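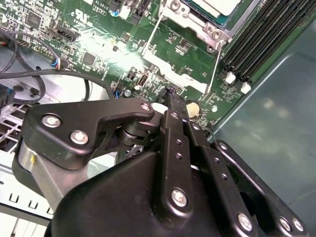

Standel Repair Shop
Monthly Safety Checklist, Electronics and Refurbishing Area
Inspection date: Wednesday, August 4, 2021
Result key: OK / Fix / N/A

1. Exits and walkways
Main exit clear and unlocked during work hours: OK
Rear exit clear: Fix
Comment: A pallet of flattened boxes was parked in front of the rear door. Moved during the inspection. Tape the floor so the area stays open.
Exit signs lit: OK
Walkway between storage racks clear: OK
Comment: Tight on the Alhassan side of the room when the cart is out. Put the cart back in its bay after unloading.

2. Fire safety
Extinguishers mounted, tagged and charged: OK
Extinguisher by the paint cabinet easy to reach: Fix
Comment: Coat rack in the way again. Same comment as last month. The rack needs a new spot.
Smoke detectors tested: OK
Battery bin has lid and is kept away from cardboard: OK
Comment: Bin is close to full. Call Flarelano for pickup before the end of August.

3. Electrical
Outlets and cover plates intact: Fix
Comment: Cracked plate on outlet 17. Outlet is taped off. Electrician has the work order.
Power strips not plugged into other power strips: OK
Space heaters stored for the season: OK
Panel door closes, breakers labeled: OK
Comment: Labels for the new Kuvura compressor circuit are handwritten. Readable, but print proper ones.

4. Benches and open equipment
Power cord removed before a case is opened: OK
Side panels stored flat, away from the bench edge: OK
Wrist straps at each repair station: Fix
Comment: Two stations are short a strap. Order more.
Processor sockets covered when left overnight: Fix
Comment: Spare socket covers are in the top drawer. Use them.

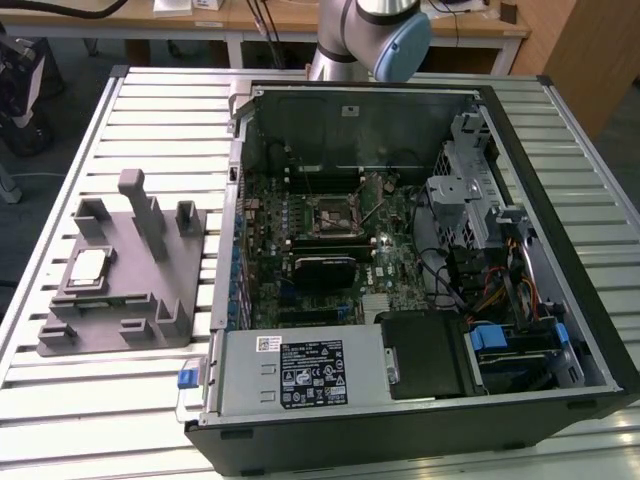

Dell tower with the side panel off and the processor socket empty.

5. Lifting and storage
Shelf load limits posted: OK
Comment: Signs read 300 pounds per shelf, 2,000 pounds per rack. Both can be read from the aisle.
Heavy items on the lower shelves: Fix
Comment: Laser printers were on the top shelf of the second rack. Bring them down with two people.
Step ladder feet and locks in good shape: OK
Pallet jack rolls and lowers properly: OK
Comment: Left wheel squeaks. Grease it.

6. First aid and cleanup
First aid kit stocked: Fix
Comment: Low on small bandages and out of burn gel.
Eyewash bottles in date: OK
Solvent rags in closed metal can: OK
Floor dry and swept: OK
Comment: Water stain under the window unit is no bigger than last month. Keep watching it.

Open items go on the board by the time clock. Initial and date each one when it is fixed. Anything marked Fix in sections 1 through 3 must be closed before the next inspection.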